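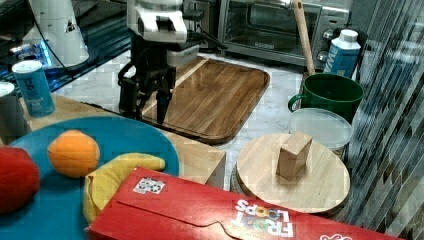 4. Battery life and screen legibility in daily wear

The second part of the study looked at how a reflective watch display holds up against an emissive one over a normal working day. We used the Whitlock, which has a reflective colour panel, and the Zurora, which has an emissive panel of similar size. Both watches ran the same build of Flondero, our notification software, with the backlight or brightness setting left on automatic.

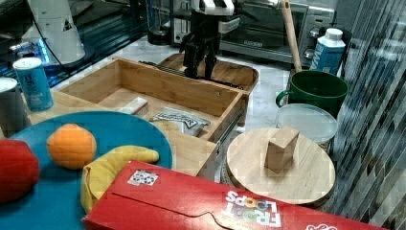
Declan Halliday
Research Fellow, Wearable Displays

Each of the 23 participants wore one watch for two weeks and then changed to the other. They charged it when the low battery warning came up and logged the time. A short reading task appeared on the watch three times a day. It showed a line of text for a few seconds and asked the wearer to pick the matching line from a list. Answers could be changed once with the Undo button, and we kept only the final choice.

Participants read 87 per cent of the lines correctly on the Whitlock when outdoors. Scores on the Zurora were lower in direct sun and higher indoors in the evening, when several people said the reflective panel looked grey and flat. The Whitlock went roughly twice as long between charges.

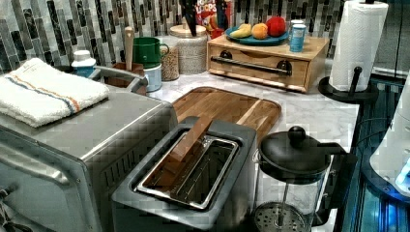 4.1 Effect of room lighting

Indoor results depended heavily on the light. Under bright overhead lamps the two panels gave similar scores. In dim rooms the Whitlock needed its front light, and text near the edge of the panel was misread more often than text in the middle. Wearers also tilted the wrist to avoid glare, and this added to the time taken per line.

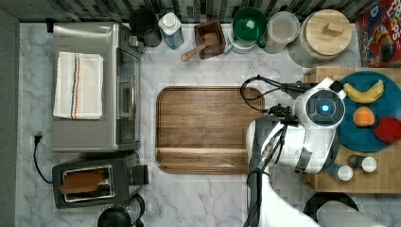

Figure 2. Marble countertop from overhead, with a toaster oven on the left.

We did not record light levels at the wrist, so these comparisons rest on the room type each participant entered in the log.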